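Povholm Reading Reviews: data card

Version note, December 25, 2023

What is in the collection

Povholm Reading Reviews is a collection of short reviews of children's novels, written by readers who took part in the Povholm reading circle. Each review concerns one book and was written after the reader finished it, or after the reader gave up on it. The reviews are in English, although for many of the writers English is a second or third language. I have kept their grammar as it was, and corrected only the spelling of authors' names and of book titles.

The collection has 2000 reviews, divided over 54 books. Some books are much more popular than others, and the number of reviews for one book can be as low as 20. I did not try to make this even. When a book was difficult to get from the library, fewer people read it, and the data shows it.

Where the texts come from

The circle began as an evening for parents who wanted to know the books their children were reading. Later the children came too, and they wrote the better reviews. At first the texts were written by hand on cards. Denov, the small press which prints our programme, offered to type them, and from this typing the first files were made. After that the readers used a web form, so the later reviews are a little longer and have fewer line breaks.

Every reader gave written permission, and for a reader under sixteen a parent gave it also. Reviews without permission were removed before I numbered the files, so there are no gaps in the numbering.

The fields

review_id: a number, unique in the collection.

book_id: refers to the list of books in books.csv, where you find title, author, year of first edition and the edition we read. For translated books the translator is named as well.

reader_group: "child", "teenager" or "adult". We did not store exact age.

finished: "yes" or "no". A "no" does not mean that the review is negative. Several readers stopped because the library wanted the book back.

stars: a whole number from 1 to 5. In the card period readers sometimes drew half a star. I rounded these down, and the original value is in the field stars_note.

spoiler: "yes" if the review tells how the story ends. This was marked by two people reading separately. When they did not agree, the value is "yes".

source: "card" or "form".

text: the review itself, UTF-8, with line breaks kept.

How the reviews sound

Children mostly retell the plot, and then say in the last line if it was good. Adults do the opposite: they begin with a judgement and often forget to say what the book is about. Teenagers compare the book with its film. One review of a sea adventure consists of the sentence "The dog lives" and five stars, and I consider it among the most useful in the collection.

There is also much writing about covers. Readers in the circle had strong feelings about them, and when a book existed in two editions they argued about which cover was the right one. If you plan to train a model to find opinions about the story, please take care with this. A review can say "beautiful" three times and never mean the text.

Known problems

Review texts from cards can contain typing mistakes which are not the reader's. I compared a part of them with the cards and repaired what I found, but the whole set was not checked.

Some readers wrote about a series as if it were one book. In these cases the book_id is that of the first volume, even when the reader clearly speaks of a later one.

The star values are high. People chose their books themselves, and they seldom chose one they expected to dislike. Please do not read the average as a measure of quality.

First names of readers were replaced with [NAME]. This was done by a script and then by eye. The script also replaced some names of characters, most of all Alice, Peter and Tom. I restored those I noticed. If you find one more, write to me and I will put it right in the next version.

Division into parts

There are three files: train, dev and test. The division is by book, so no book appears in more than one file. In the first version it was by review, and Devar, the team which tried a summary tool on the data in April, noticed that the results on the test file were too good. They were right and I am thankful to them. Results from the two versions should not be put in the same table.

How to load the files

The files are comma-separated with a header row. Text fields are in double quotes, and a double quote inside the text is written twice. Most programmes read this without any setting. If your programme shows more rows than it should, it is probably treating line breaks inside a review as new rows.

Permitted use

You may use the collection for teaching and research without asking. For a printed book or a product which is sold, please ask first. The readers own their words, and it is from them that I must get the answer, so it can take some weeks. Do not try to find out who the readers are.

How to cite

Azimi, Bijan: Povholm Reading Reviews, second version. Please name the version, as the first one is still in circulation.

Thanks

To all readers of the circle, to Denov for the typing, and to the Kaczmarczyk bookshop, which lent us copies when the library had only one. 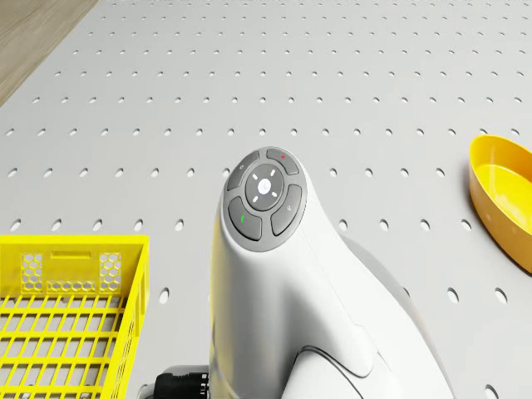 Contact

Bijan Azimi, Povholm reading circle. Letters about mistakes in the data are welcome. Please give the review_id and, if you can, the sentence where the mistake stands.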